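Fustasham Community Board > Food & Drink > Café and canteen talk

Thread: Is a pot of tea for one now a con?

rustgate_rambler
Went into Monti on Saturday and ordered a pot of tea for one. What arrived was a pot holding one cup of tea and a cup that held slightly more than the pot. I paid, because I am a coward, but I have been turning it over in my mind ever since. A pot implies a second cup. If there isn't a second cup, what you have bought is a mug with extra washing up.

Does anywhere in town still do it properly? Also interested in what people use at home, as mine is a brown thing with a chipped spout and I'm told it lets the side down.

kettle_descaler
Monti has been like this since they changed the menu. The old pots were 520 ml, and I know because I asked, and they looked at me as if I'd asked to see the drains. The new ones are 400 if you fill them to the lid, and they don't fill them to the lid.

Esperanza Obi
You can ask for more hot water. It's free. They bring it in a little jug.

rustgate_rambler
I know you can ask, Esperanza. I've been asking for hot water in that town since decimalisation. My point is that a second cup made with topped-up hot water off one tired bag isn't tea, it's a rumour.

Esperanza Obi
Then ask for a second bag.

kettle_descaler
They charge for the second bag.

rustgate_rambler
They CHARGE for the second bag??

Morena Pace
I gave up on pots years ago, and I'd say the same to anyone drinking alone. One bag, one cup, four minutes, bag out, done. The pot is theatre. I'll grant you it's nice theatre if your aunt is visiting.

Where I will be fussy is milk. I buy the blue top and I want it cold, and I don't want it in a tiny jug that's been sitting next to the radiator at Monti since breakfast.

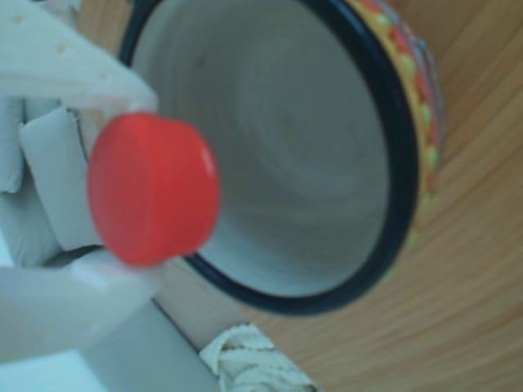 Same goes for those little sealed pots you get on trains. You need the nails of a hawk to open one and then it goes down your sleeve.

grumbling_appendix
Four minutes?? Morena, that's not tea, that's creosote. Two and a half, tops.

Morena Pace
Two and a half is a bath for the bag. I stand by four.

kettle_descaler
Somewhere there is a British Standard on this and I'm fairly sure it says six.

grumbling_appendix
Whoever wrote it had no feeling left in their mouth.

rustgate_rambler
Could we return to the pots. I tried Illidar on the way home today, and credit where it's due, I got two full cups and a splash. The cup was one of those thick white ones, mind, and it takes the heat out of everything. I like a bit of pattern on a cup. Cheers the tea up.
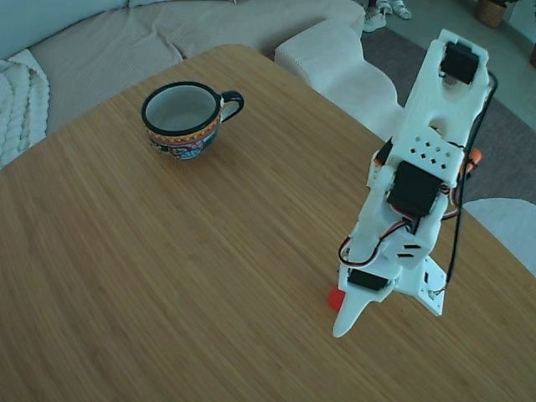

Esperanza Obi says she is on the side of plain white, as you can see what strength you've made, and that anyone choosing a cup for its looks has no business complaining about the size of a pot.

rustgate_rambler
Quoting yourself in the third person now, are we.

Esperanza Obi
I'm on my sister's phone and she typed it. She also says Illidar's scones are dry.

kettle_descaler
Her sister is right about the scones.

grumbling_appendix
Disagree, they're fine if you get there before eleven. After that you want a chisel.

rustgate_rambler
I'll go before eleven, then, and report back. Still not paying for the second bag.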